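Stelusero Concert Series: Members' List
Subject: Re: Billing order and set lengths for the Thursday showcase

Dear members,

The programming office has received a number of responses to the notice sent to this list concerning the hip-hop showcase at Lozano Hall. The message quoted below raises most of the points found in the others, and the office is answering it on the list so that all members have the same information.

> I have read the notice twice and still cannot tell who is closing the
> night. Dredanora is printed at the top of the poster, but the running
> order attached to the notice puts Prosemska last. The group has four
> members with solo material, and people are buying tickets on the
> understanding that they will hear the solo songs as well as the group
> tracks. Is that still the case? I would also like to know why the set
> has gone down to 35 minutes when the spring listing said an hour. Last
> year the cypher was dropped at the last minute and there was never a
> word about it afterward. Finally, are the floor tickets standing only?
> My father is coming with me and he will need a seat.

The office responds as follows.

1. Billing. Dredanora is the headline act and will close the evening. The running order attached to the notice was an early draft and should not have been circulated. Prosemska will perform immediately before the intermission. The poster is correct. A revised running order has been sent to the hall and to both artists' representatives, and it replaces all earlier versions.

2. Set length. The figure of 35 minutes applied to Prosemska and was entered on the wrong line. Dredanora is contracted for 60 minutes, including any encore. The hall has a firm closing time for amplified music, and the sound desk will not extend it. If the opening acts run over, the time will be taken from the changeovers and not from the headline set.

3. Solo material. The choice of songs rests with the artists. The office has been told by Dredanora's management that each of the four members intends to perform at least one song from his or her own releases, and that the remainder of the set will be drawn from the two group mixtapes. This has been given to us as a plan and does not form part of the contract. Members who wish to hear a particular song should not treat its appearance on an earlier set list as a promise.

4. Cypher. The cypher is scheduled to open the second half. It will include the four members of Dredanora, both members of Prosemska, and the winner of the open audition. Last year's cypher was withdrawn after a fault in the wireless microphones, and the office accepts that ticket holders should have been told so at the time. Wired microphones will be kept at the side of the stage this year.

5. Seating. The main floor is standing only. The balcony holds 598 seats, of which 190 remained unsold when this message was prepared. Total capacity for the evening is 2,000. A member who has bought a floor ticket and needs a seat may exchange it for a balcony ticket at no charge by writing to the box office with the order number. A companion ticket may be exchanged at the same time. Exchanges close at 5 p.m. on the day before the show.

6. Recording. The evening will be recorded for audio only. Members of the audience may use telephones for short clips, but dedicated cameras and external microphones will be refused at the door. The office has no information at present on whether the recording will be released.

Several members also asked about the price of the vinyl edition of the second mixtape. Sales at the merchandise table are handled by the label, and the office does not set the price or hold stock. Questions on that subject should be sent to the label directly.

Members are asked to trim quoted text when replying and to keep the subject line unchanged, so that the archive remains in order. Ticket numbers and payment details should not be posted to the list under any circumstances.

Programming Office
Stelusero Concert Series

Attachments (3)
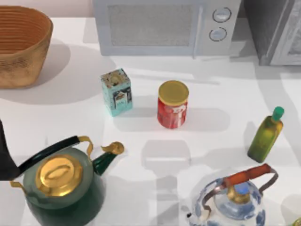
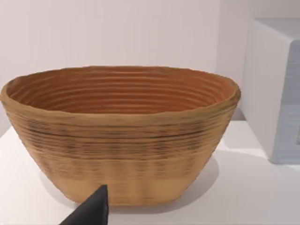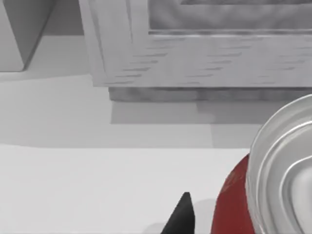 Qusai Atallah wrote:

Thank you for the full reply. The billing and the balcony exchange are now clear, and I have written to the box office about two tickets. One point is still open for me. If the cypher opens the second half and Prosemska plays before the intermission, does the audition winner also get a separate slot, or only the verse in the cypher? The audition rules mentioned "a performance on the main stage," and at least one person I know who entered took that to mean a full song. It would help to have this settled before the winner is announced. I would also ask that the revised running order be posted to the list, as the draft is still the only one in the archive.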